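Villeo parish church – vault ribs, real or plaster?

nendel_stone
2018-10-23
Surveyed the nave at Villeo in April. The ribs carry no load. The webbing is lath and plaster hung from the roof timbers, and the ribs are run mouldings.

Urquijo
Disagree. The two eastern bays are cut stone. Look at the joints above the capitals.

nendel_stone
Scored joints, filled with lime putty. I tapped both bays from the tower ladder and they sound hollow.

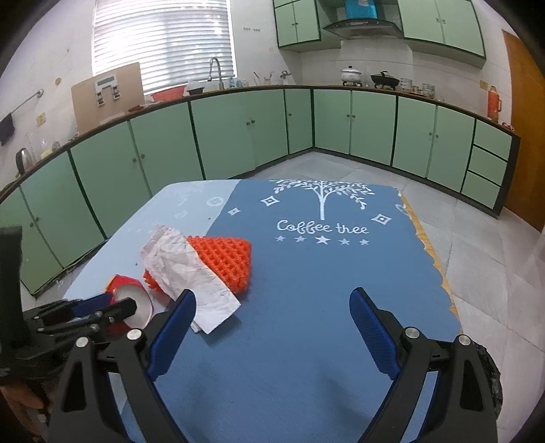

The springers are stone up to the fourth course – after that it is all plaster.

stiveck
A stone vault over that span would need buttresses. The north wall has none.

Urquijo
The north wall was rebuilt, so that proves little. Has anyone drilled a core?

nendel_stone
No. The quote was 1,025 euros for one bay.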